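Chapter 7
Stone, Tile and the Price of a Surface
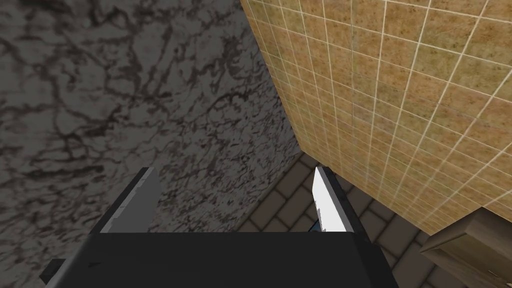
Most books on house interiors begin by telling the reader that good materials pay for themselves. This one would like to see the receipts. The claim is repeated in showrooms, in trade leaflets and by friends who have just spent a great deal of money, and it is very rarely tested. Take a corner where a grey wall with black marble-like veining meets a wall of tan tiles, over a dark grey floor in a brick pattern. A seller would price those three surfaces quite differently, yet the eye alone can't say which of them is worth the money. Veining can be quarried or printed. A brick pattern can be laid piece by piece or come on a sheet.

The chapter looks at what buyers are told and how far it holds up. We start with the Nokness survey, which asked 922 households whether they were happy with their wall coverings. The answer was a firm yes, and the survey is still quoted in sales talks. Fewer people mention that 598 of those households had moved in less than a year before, when hardly anything has had time to stain, crack or go out of fashion.

Section 7.2 turns to Bresimska, where tiled kitchens became common long before anyone advertised them. The usual story is that tiles were chosen for cleanliness. The shop records suggest they were chosen for being cheap that March, after a large order fell through.

Section 7.3 deals with wear. Makers like to quote rubbing tests of 300 strokes with a damp cloth. Readers who cook every day may wonder how long it takes to reach that number behind a hob. We think 90 days is generous.

Before reading on, write down what you believe a stone wall would add to the price of a small flat. Keep the figure. You will need it for the exercise at the end of 7.4.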